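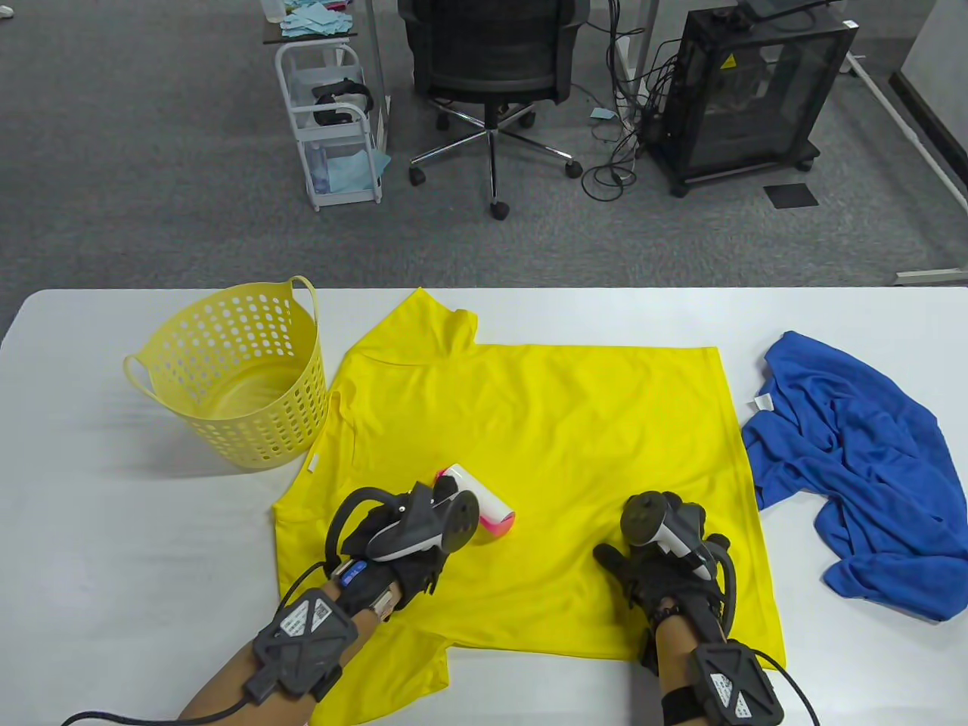

Seit November nehmen wir bei Caltura Demonstrationen für Textilaufgaben von Hand auf, also ohne Leader-Arme. Der Bediener trägt Handschuhe mit aufgesetzten VR-Controllern und dazu je einen Tracker am Unterarm. Aus beiden Posen rechnen wir die Stellung des Handgelenks, die später auf den Endeffektor abgebildet wird.

Stand gestern, 17 Uhr: 293 Episoden Fusselrolle auf T-Shirt, davon 221 brauchbar. Von den verworfenen gehen 51 auf Trackingverlust zurück, fast immer beim Überkreuzen der Arme. Der Rest sind Bedienfehler, meistens zu früh gestoppt.

Die Fusselrolle ist unangenehmer als Falten. Die eine Hand führt das Werkzeug mit Druck, die andere muss den Stoff halten, sonst wandert er mit. Den Druck messen wir nicht. In den Daten steht nur die Höhe über der Tischplatte, und die schwankt mit jeder Stofffalte. Joris Goossens will deshalb einen Kraftsensor unter die Platte setzen. Ich bin skeptisch, weil die Haltehand das Signal überlagert.

Geändert habe ich diese Woche zwei Dinge. Der Versatz zwischen Controller und Handrücken wird jetzt vor jeder Serie von 15 Episoden neu bestimmt, vorher nur einmal am Morgen. Außerdem liegt das Shirt absichtlich nicht mehr gerade. Mit sauber ausgerichtetem Stoff hatte die Policy gelernt, immer an derselben Stelle anzusetzen.

Offen ist die Zeitsynchronisation zwischen Tracker und Kamera. Lorna Dagdag hat dafür ein Skript geschrieben, das ich noch gegen die alten Aufnahmen laufen lassen muss.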